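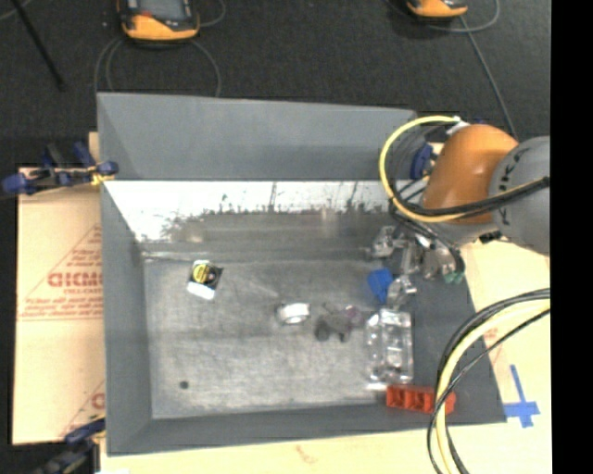
Plarbridge Council will vote in October on whether to divide our town into nine wards, and I want to use this month's newsletter to explain what the proposal is and why our association has decided to speak against the present version of it. Many members wrote to me after the last meeting and said they did not follow the maps. I did not follow them at first either. One member told us that the old boundaries are like a big grey bin, open at the top, with scuffs all over the floor of it: not pretty, but everything you put inside stays together. I liked this comparison, and I think it describes well how people on the Griltham side feel about their one large ward.

At present Plarbridge has four wards. Griltham is the biggest of them and it elects three councillors. Under the proposal every ward would elect one councillor only, and Griltham would be cut into three pieces along the railway line and along Ackermann Road. The council officers say this will make each councillor easier to find and easier to hold to account. A resident would have one name and one telephone number, and no councillor could say that a problem belongs to a colleague.

I understand this argument and I do not want to treat it as foolish. When I moved here, I wrote to all three of the Griltham councillors about a broken street light, and I received one reply, which said that one of the other two was dealing with it. The light was dark for the whole winter. So there is something to repair in the present system.

Our difficulty is with the lines on the map. Ackermann Road is where the people of Griltham do their shopping and catch the bus. The primary school is on the north side and the neighbourhood centre is on the south side. If the boundary goes down the middle of the road, the school will have one councillor and the centre will have another, and a question about the crossing between them will belong to both. Members who live in the flats above the shops have asked which ward they will vote in, and we could not give them a clear answer from the draft map. The thick line is drawn over their building.

There is also the matter of numbers. The rules say that each ward should have a similar number of electors. In the draft the average is 3000, but the new Griltham East is well above this, and the new housing near the old timber yard is not yet included. Those homes will be occupied before the next election. In our opinion a boundary that will be wrong on the first day of its use should be drawn again now, when it is still cheap to do so.

Our public evening on the subject was held at the neighbourhood centre and 80 residents came, more than we had chairs for. Suleiman Aliyu chaired it with a lot of patience. He asked every speaker to say first what they would like to keep from the present arrangement, and only after this what they would like to change. I recommend this method to other associations. The discussion stayed polite, even when the question of the council rates came up, which was not on the agenda.

Three views came out of the evening. A small group supports the proposal as it is. A larger group would accept single-member wards if Griltham is divided along the creek, and the two sides of Ackermann Road stay together. Others would prefer to keep the three-member ward and ask the council to publish which councillor is responsible for which kind of enquiry. We did not take a formal vote between the second and the third view, and I do not wish to pretend that we are all of one mind. What the meeting did agree, by a clear show of hands, is that the association should oppose the draft map.

Our written submission was sent to the council on 15 August 2025. It has two parts. The first part asks for the boundary on Ackermann Road to be moved to the creek. The second part asks that the electors expected in the new housing be counted before the final map is made. We attached a sketch of the alternative boundary, and paper copies can be read at the front desk of the neighbourhood centre. If your eyes are like mine, please ask for the large one.

Some members also asked about Flotik, the online form that the council is using to collect comments. It works, but it is slow, and it closes your session after 15 minutes without a warning. Two members lost everything they had typed. Please write your comment in another program first and then paste it in. You can also send a letter to the council office, and letters have the same weight as comments made online. You do not need to be a citizen or to be on the electoral roll to comment. I mention this specially for our newer neighbours, because I was in that position myself for several years and I believed, wrongly, that I was not allowed.

It helps if you write about your own street. Officers have told us that many identical letters are recorded as a petition, and a petition is considered as one submission. A few plain sentences on where you shop, where your children go to school and which side of the line you would be on will do more than a copied page.

The council meeting in October is open to the public, and residents may speak if they register with the clerk beforehand. Suleiman will speak for the association. We are looking for one more person, preferably someone who lives south of Ackermann Road, as I would not like the councillors to think that only the north side is interested. Speaking notes can be prepared together if you are nervous — I was very nervous my first time, and the mayor was kind.

Lifts to the meeting can be arranged through the front desk at the centre. Please tell them if you use a wheelchair or a walker, as the side entrance must be unlocked in advance.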